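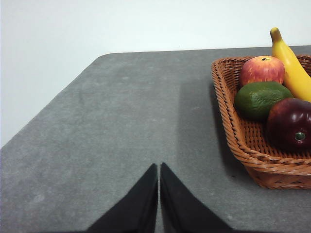

Wicker Fruit Basket and Mint Green Bowl Set
Sold by Flovurine

Hi, Melina Christodoulou here! I put this pair together after years of keeping apples in whatever mixing bowl happened to be clean, and I'm so happy it finally has its own page. You get one rectangular woven basket and one round bowl, and they ship in the same box.

The basket is the workhorse. It's a warm reddish brown with sloping sides and a thick rolled rim, so it's easy to grab when you need to wipe the counter (I do this with crumbs everywhere, every single morning). The weave is tight and diagonal with a band of texture running under the rim. I keep mine pushed back near the wall and fill it on grocery day.

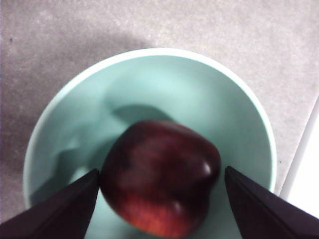
Then there's the bowl, and I'll admit I picked the color first and worried about everything else later. It's a pale mint green, smooth and matte inside, and dark red apples look wonderful in it. I use it for whatever I plan to eat that day. One apple, maybe two, next to the coffee maker where I can't ignore it. Miroslava Semeniuk in our packing room uses hers for keys and mail, which is fine too, I guess!

We did a first run of 235 sets last December and they went faster than I expected. The new run is 700, with the same weave and the same green.
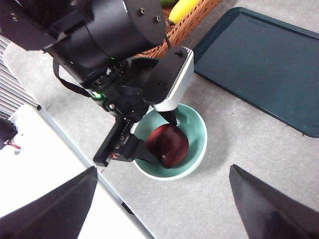

A few things people write in to ask. Yes, you can buy the bowl by itself, just pick "bowl only" in the menu. No, please don't put the basket in the dishwasher. Shake it out, go over it with a barely damp cloth and let it air dry. If you like to line it, a folded dish towel works great, and it catches the little bits that fall off onions. I'd keep bananas on top, they bruise if you so much as look at them.

The bowl gets washed by hand with regular dish soap. Skip the scrubby side of the sponge, it dulls the finish.

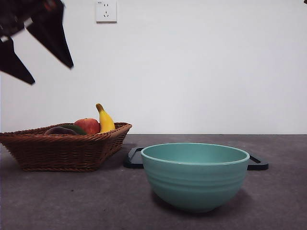
Both colors are easy to live with on a gray counter, and mine is gray, so I'm biased. Marites Sison has the same set on a butcher block and swears it looks better there. We've agreed to disagree.

Item number: 112
In the box: one basket, one bowl
Bowl only: available
Returns: unused, in the original box
Page updated 11/4/22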